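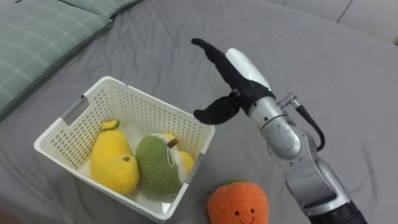
**Plant Services — Course Handout 4**

## Condensate and moisture in compressed air systems

Air drawn into a compressor always carries water vapour. When the air is compressed and then cooled, much of that vapour turns to liquid and must be removed before it reaches tools, valves or product. Students should be able to trace the path of the water through a typical system and state where it is collected.

### 4.1 Where the water comes out

The first large release of liquid takes place at the aftercooler, and a separator should be fitted directly downstream. Further water settles in the air receiver as the air stands and loses heat. Whatever remains passes to the dryer, or into the pipework where no dryer is installed.

Pressure dew point is the temperature at which water begins to condense at line pressure. It must not be confused with atmospheric dew point. A pressure dew point quoted without a pressure is of little use to the designer.

### 4.2 Choice of dryer

Refrigerant dryers suit most general workshop duties. Desiccant dryers reach much lower dew points and are used where pipes run outdoors or where the process demands very dry air. They consume part of the air they treat in regeneration, and this loss must be added to the compressor duty at the design stage.

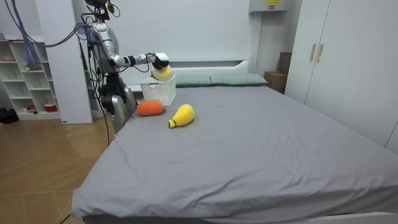

Pipework should fall gently in the direction of flow, with a drain leg at each low point. Branches are taken from the top of the main, so that liquid lying in the bottom of the pipe is not carried to the point of use.

### 4.3 Drains

- **Manual drains** depend on a written routine and are often neglected.
- **Timed drains** open at set intervals whether or not liquid is present, and may waste air.
- **Level-sensing drains** open only when liquid has collected.

Condensate from lubricated machines contains oil. It must pass through an oil and water separator before discharge to the foul sewer, and the consent of the sewerage undertaker is required.

### 4.4 Case for discussion: the Sosby workshop

The Sosby workshop has 19 outlets on a single main, with one receiver and no dryer. Staff at the far end report water in their air tools, chiefly in the afternoon. Prepare a short note setting out the likely causes and the order in which you would investigate them. A sketch of the pipework is expected — freehand is acceptable.

Reading: Srivastava, course reader, pages 15 to 43. Notes should be handed to Caroline Okoth in the Skellstead building by Wednesday.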